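What happens at a robot open day?

On Thursday our class went to see the robots at Tudov. Hinata Hirano showed us round. She teaches robots to work in ordinary rooms, with furniture in the way and wires on the floor.

A robot hand has joints, like yours. Small motors bend the fingers. The hard part is knowing how firmly to press — too hard and a thing tips over, too soft and it slips.
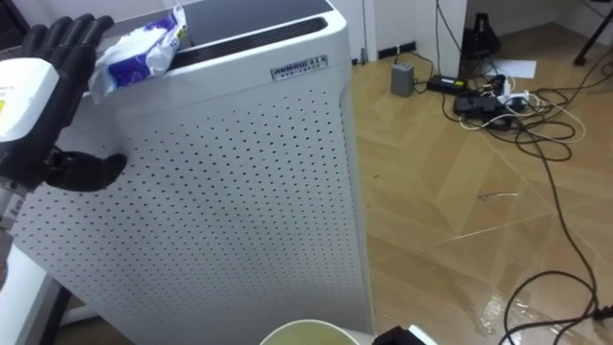
The robot's thumb against the side of an air purifier. A pack of tissues is on top.

Hinata said that soft things are difficult for robots. A box keeps its shape, but a pack of tissues can crumple.

Benjie Pascual asked if robots get tired. They don't, but their batteries run down. The one we met works for 80 minutes, then it has to charge.

The next open day is in July. Children under eight need to bring a grown-up.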